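Vustik Hand-Held Gripper Kit Now Available to Member Sites
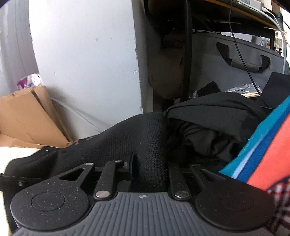
Reading time: 2 min

7th February. The equipment service at Mindton has added the Vustik hand-held gripper kit to its loan list. Member sites may use it to record household handling tasks, with the operator working the fingers directly on clothing and other soft goods.

The kit was reviewed in December on knit fabric and mixed piles of clothes in ordinary rooms. Reviewers found that the two-finger linkage took hold of thick folds with little practice. Thin single layers required a slower approach. Dust collected readily on the matte black housings, and sites are asked to wipe them down before each return.

Each loan covers 2 grippers, a carrying case and a license for Cleren, the software used to sort and label recordings. The standard license allows 500 recordings; further blocks of 300 may be added on request. Finger pads are treated as wearing parts and are replaced by Bjarnason under the existing service agreement.

Loans run for 9 weeks and may be renewed once. Requests should be made through the equipment page of the member portal, stating the planned tasks and the site address for delivery.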